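Service Adviser and Workshop Reception (full time), Pumutard Motors

Pumutard Motors is looking for a service adviser for our dealership on the Kasside road. We sell new and used cars, and we have a workshop with 13 bays, a small body repair section and a parts counter. The position is permanent, full time, and free from the beginning of August. It is possible to start earlier if you are available.

Please read the whole advertisement before you apply. I have tried to write down what the work is really like, so that you can decide if it is for you. Last year many people applied who wanted to sell cars, and this is a different job. Sales positions are advertised separately.

What the job is

The service adviser stands between the customer and the workshop. In the morning, from 7.15, you receive the customers who bring their cars. You listen to what is wrong, you walk around the car together with the customer, you write down any marks on the paint and the wheels, and you open the job in the computer. During the day you speak with the technicians, you call the customers about extra work and its price, and you order parts with the parts counter. In the afternoon you give back the cars and explain the bill.

Between half past seven and nine o'clock it is very busy. After that it becomes calmer, except in the two seasons when everybody changes tyres. We store 348 sets of tyres for our customers in the building behind the wash, and in those weeks we need all hands at reception. Holidays cannot be taken in October or in April for this reason.

You will be one of four advisers. Each adviser has his or her own customers as far as possible, because people like to see the same face again when they come for the next service.

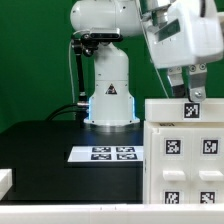 Your tasks in more detail:

Receiving customers at the desk and by telephone, and booking times in the workshop calendar.
Writing the job card so that the technician understands it without coming to ask you. "Makes a noise" is not enough. We want to know when it makes the noise, at what speed, with a cold or warm engine, and from which side.
Making price estimates before the work begins, and getting the customer's approval in writing for everything above the estimate.
Following the jobs during the day, and telling the customer in good time if the car will be late.
Handling warranty claims. The first ones you will do together with a colleague.
Giving out courtesy cars and checking them when they come back, also the fuel.
Taking payments and closing the till in turn with the others.

You do not need to repair anything yourself. You do need to be interested in cars, and not be afraid to go under the lift with a customer when the technician wants to show a worn bush or a leaking shock absorber.

Who we are looking for

We would like somebody who has worked with customers before. It can be in a garage, but it can also be in a hotel, a shop or a bank. One of our present advisers came from a pharmacy and she learned the technical side in one winter.

You must have:

A valid driving licence for cars (manual gearbox). You will move customers' cars in the yard every day.
Good spoken and written English. It does not have to be perfect, mine is not either, but customers must understand you on the telephone.
Ordinary computer skills: e-mail, calendar, simple tables.
A calm way of speaking when the other person is not calm.

It is good if you also have:

Experience with workshop software. We use Prillero for the bookings and the job cards. If you do not know it, you will get three days of training in your first month.
A second language. Many of our customers come from the port, and any language is useful there.
Some technical education or a hobby with cars, motorcycles or farm machines.

We do not ask for a certain age or a certain school. If you have been away from work for a longer time, please do not be ashamed to write it in the application. We only want to know what you did and what you would like to do now.

Working hours

The workshop is open on weekdays. The early shift is from 7.00 to 15.30 and the late shift is from 9.30 to 18.00, with half an hour for lunch in both. You change the shift every week. The plan is made six weeks in advance and hangs in the coffee room. Twice a year we have an open day at the weekend, and those hours are given back as free time.

Part-time work is possible from 80 per cent, but then it must include the mornings. I am sorry that we cannot offer home working in this job.

What we offer

The salary follows your experience, and we tell you the range on the telephone before the interview, so that nobody travels here for nothing. In addition there is a monthly bonus for the whole reception team. It depends on the customers' answers to our short questionnaire, and in the last quarter it was paid in all three months.

You also get:

27 days of holiday per year.
Service and repairs on your own car at cost price, and one free wheel change per season.
Work clothes and shoes, which we also wash.
A contribution of 57 per month to the bus pass, or a parking place in the lower yard. You cannot have both.
Warm lunch in our canteen on workshop days, at a reduced price.

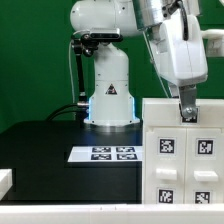 In the first four weeks you follow an experienced adviser at the desk. You have your own login from the first morning, but you do not receive customers alone before you say that you feel ready. For most people this was in week three. After that we have a short talk every second week until the end of the trial period, which is four months.

Those who stay longer can do the diploma for service advisers at Radu Training Centre. It takes two terms, one evening per week, and we pay the course and the books. Our present workshop manager started at the same desk where you would sit.

How to apply

Send us one page about yourself and a CV. We do not need a photo, and please do not send original certificates by post, copies are enough. In your letter, answer these two questions in your own words:

1. Tell us about a time when a customer, a guest or a neighbour was angry with you. What did you do?
2. Which car do you drive or would you like to drive, and why?

There is no correct answer to the second one. We only like to read it.

You can leave the envelope at the service reception or use the application form on our website. Write the reference number 819 in the subject or on the envelope. If you have difficulty with writing, you can also come by in the afternoon between 14.00 and 15.30, when it is quiet at the desk, and tell us the same things by mouth. One of us will make the notes.

The last day for applications is the last working day of June. Everybody will get an answer, also those we do not invite.

What happens after that

In the first half of July we call the people we would like to meet. The interview takes one hour. After it you spend the morning of another day at our reception, so you see the work before you say yes. This morning is paid. We will give you our decision within one week after it.

If you need help with access to the building, please tell us when we call. The main entrance has a ramp, and the interview room is on the ground floor. The staff changing rooms are upstairs and there is no lift to them at the moment, but we can arrange a locker downstairs.

Questions about the position are answered by the service reception on weekdays after ten o'clock. Please do not call before ten, the lines are needed for the bookings.

Bus 4 from Kasside station stops at the gate. If you come by car, use the visitors' places on the left side and not the row in front of the workshop doors, where the cars for the day are waiting.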